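The day the arm would not let go

2020-01-19

I was going to write this week about the new shelf brackets, but then the Padilla arm threw protective stop 48 three times before lunch and the shelf brackets will have to wait.

A quick recap for anyone who wandered in from the bread posts. For most of the winter I have been working on a job for Kerkden, who want a robot to help a person with small two-handed chores: the person holds the thing steady, the robot pinches one bit of it and pulls or turns. The arm is fine. I have no complaints about the arm. The fingers are ours, printed on the machine upstairs, and so is the script that tells the arm how hard to push and when to quit. If you are guessing which half went wrong, you have worked in a lab before.

The fault, the first time, looked like this from my chair. Fingers close. Person holds on. Script says "retreat upward 17 millimeters." The arm retreats upward by nothing at all, leans downward instead, and then stops with the brakes on and a message on the screen in a shade of red that Odette Mallet calls "invoice."

It was not dramatic. It leaned the way a tired uncle leans on a car door. But there were hands on that table, and a robot that goes down when told to go up is a robot I want switched off, so I hit the button a good second after the arm had already stopped itself. I would like that second back. My reflexes are apparently best suited to jury duty. 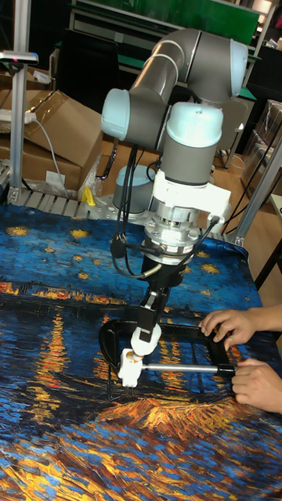 My first theory was the force sensor, for the usual reason, that it was the part I hadn't built. If the sensor thinks the tool weighs less than it does, the controller believes something is tugging on it, and it politely goes along with the tug. So we redid the payload numbers, and then did them again with the cables in mind. Those black cables looping down from the wrist have weight and stiffness of their own, and they pull differently depending on how the wrist is turned. Hongjun Zheng had been saying this since March of last year. I had been nodding since March of last year.

New numbers in, zero the sensor, try again. It was better. It stopped only once in the next batch, which I reported to Emmett Greenberg as a great improvement, and Emmett asked whether I would get into an elevator that had been greatly improved in the same way.

So we went slow. We dropped the speed limit and halved the force threshold, and the rule became that whoever was holding the tool got to call the halt, out loud, without having to justify it. We already had that rule, I should say. It was on a sheet of paper. The sheet of paper was in a binder.
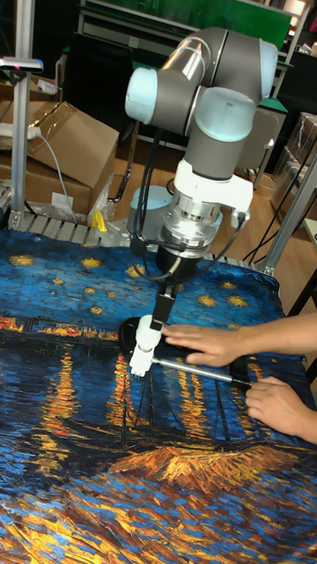
Going slow also makes for a lot of log. By midafternoon I had a file with 1,058 lines of interest and went through it with a ruler on the screen, like my grandmother with the phone bill. The sensor was behaving. The payload was right. What was odd was the timing. Every bad run had the zeroing step in the wrong place: the script was zeroing the sensor after the fingers had closed on the tool and someone was already holding it.

If that means nothing to you, picture stepping on a bathroom scale while a friend pushes down on your shoulders, and telling the scale to call that zero. When the friend eases off, the scale decides you have started to float. Our arm felt a perfectly ordinary grip relax, concluded that something was hauling it into the sky, and pressed down to compensate. Then the pressing got big enough to trip the limit, and the brakes did their job.

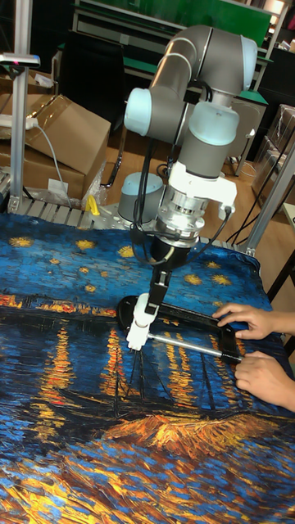

Why was the step in the wrong place? I would love to blame the Rokero library, and for most of an hour I did. There is a function in it that says it waits for the gripper and doesn't quite. But the call order was ours, and the change log has my initials beside it, with the comment "tidy up." I had moved one line so that the gripper commands would sit together and look nice. They do look nice.

Rowena Soriano pointed out that the failure depended on how firmly a person happened to be holding on at the moment of zeroing. Hold loosely and nothing much happens. Hold like you mean it, as Jericho Mercado does with everything including pens, and you get the lean. That explains why it had passed my tests. I have the grip of a damp envelope.

The fix is one line moved back to where it used to be, plus a check that refuses to zero when the gripper reports anything but open. There is also a second, dumber check: if the arm has been told to go up and its height drops, stop, whatever the forces say. I should have had that one from the start. It took four minutes to write.

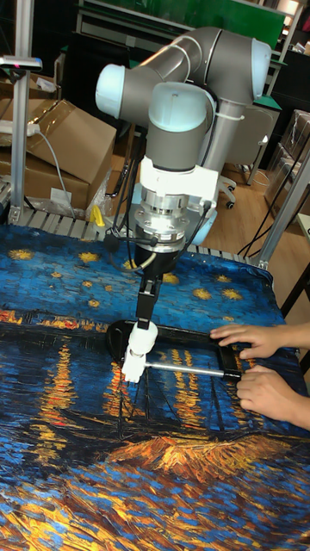 The arm, the black frame with its metal rod, and two hands holding on.

We ran it until everybody was bored, with Jericho holding as hard as he liked, and it went up every time it was told to. I have still written it up as a near miss, because a soft push in the wrong direction counts, and because Bernier, who handle our safety paperwork, have a form for it. The form asks for "root cause" and gives you a box the size of a postage stamp. I wrote "tidying."

Two things are left. The cable loop needs a proper clip so the payload numbers stay true when the wrist turns, and the halt rule is coming out of the binder and going on the wall. Shelf brackets next week, if I can still find them.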